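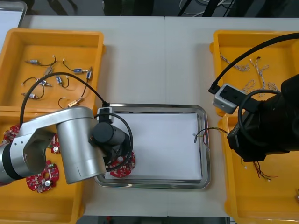

Pirkska 스테인리스 사각 트레이 799
상품번호 2309
제조 Godon / 수입·판매 Ostside

Pirkska 799는 주방, 제과 작업실, 공방에서 두루 쓰는 사각 트레이입니다. 재료를 손질해 담아 두거나 반죽을 옮길 때, 소스 병과 작은 도구를 한곳에 모아 둘 때 씁니다. 테두리를 둥글게 말아 올려 맨손으로 들어도 손가락이 배기지 않습니다.

기존 Pirkska 트레이와 달라진 점은 바닥입니다. 이전 제품은 바닥 가운데가 살짝 솟아 있어 액체가 가장자리로 몰렸습니다. 799는 바닥을 평평하게 바꿨고, 모서리 안쪽의 곡면도 조금 더 넓혔습니다. 행주나 스펀지가 구석까지 들어가므로 기름기 있는 재료를 담은 뒤에도 닦기가 쉽습니다.

소재와 마감
본체는 스테인리스 단일 소재이며 코팅은 없습니다. 안쪽은 무광, 바깥쪽은 반광 마감입니다. 쓰다 보면 잔흠집이 생기지만 사용에는 지장이 없습니다. 흠집이 신경 쓰이면 바닥에 종이나 실리콘 매트를 깔고 쓰십시오. 종이는 바닥 치수보다 조금 작게 잘라야 모서리에서 들뜨지 않습니다.

구성
트레이 단품
트레이 2개 묶음
트레이와 타공 받침 세트
뚜껑은 모든 구성에서 별매입니다. Villaseñor 뚜껑 중 테두리 걸림형이 맞고, 끼움형은 맞지 않습니다. 타공 받침은 물 빠짐이 필요한 채소나 해동 중인 재료에 씁니다. 받침만 따로 주문할 때는 옵션에서 '799용'을 선택해 주십시오. 이전 제품용 받침은 다리 높이가 달라 흔들립니다.

사용 전 세척
처음 쓰기 전에 연마제를 닦아 내야 합니다. 키친타월에 식용유를 묻혀 안쪽과 말린 테두리 아래를 문지르고, 검은 것이 묻어나지 않을 때까지 반복합니다. 그다음 중성세제로 씻고 마른 천으로 물기를 닦습니다. 테두리 안쪽은 빠뜨리기 쉬우니 면봉을 쓰면 편합니다.

일상 관리
식기세척기를 쓸 수 있습니다. 철 수세미와 염소계 표백제는 피하십시오. 소금기가 많은 재료나 식초 절임은 오래 담아 두지 말고 다른 용기에 옮기십시오. 물때는 구연산을 푼 미지근한 물에 잠시 담갔다가 헹구면 지워집니다.

오븐 사용
오븐에 넣을 수 있으나 얇은 판이라 급하게 가열하면 뒤틀리는 소리가 날 수 있습니다. 식으면 대체로 원래 모양으로 돌아옵니다. 뜨거운 상태에서 찬물을 붓지 마십시오. 직화와 전자레인지에는 사용할 수 없습니다.

쌓기와 보관
같은 제품끼리 겹쳐 보관할 수 있습니다. 젖은 채로 겹치면 잘 빠지지 않으니 완전히 말린 뒤 겹치십시오. 내용물을 담은 상태로는 최대 3단까지 쌓을 수 있고, 이때는 반드시 뚜껑을 덮어야 합니다. 이전 제품과 섞어 쌓으면 테두리 폭이 달라 기울어집니다.

배송
재고가 있는 구성은 결제 다음 영업일에 출고합니다. 타공 받침 세트는 현재 품절이며 10월에 다시 들어옵니다. 입고 알림을 신청하면 문자로 안내합니다. 다른 Ostside 상품과 묶음 배송이 되지만, 유리 용기는 파손 우려가 있어 따로 보냅니다.

교환과 반품
세척하거나 사용한 제품은 단순 변심으로 반품할 수 없습니다. 테두리가 찌그러졌거나 바닥이 휘어 도착한 경우에는 포장 상자와 제품 사진을 문의 게시판에 올려 주십시오. 확인 후 새 제품을 보내고 기존 제품은 회수합니다. 프레스 과정에서 생긴 옅은 선과 점 모양 자국은 불량에 해당하지 않습니다.

자주 묻는 내용
인덕션 위에 올려 데우는 용도로는 쓸 수 없습니다.
로고 각인은 대량 주문에 한해 가능하며, 각인한 제품은 교환되지 않습니다.
세금계산서는 주문서 작성 화면에서 사업자 정보를 입력하면 발행됩니다.
냉동실에 넣어도 되지만 꺼낼 때 손이 달라붙을 수 있으니 마른 장갑을 끼십시오.

상품 정보 수정일: 2021년 9월 14일 화요일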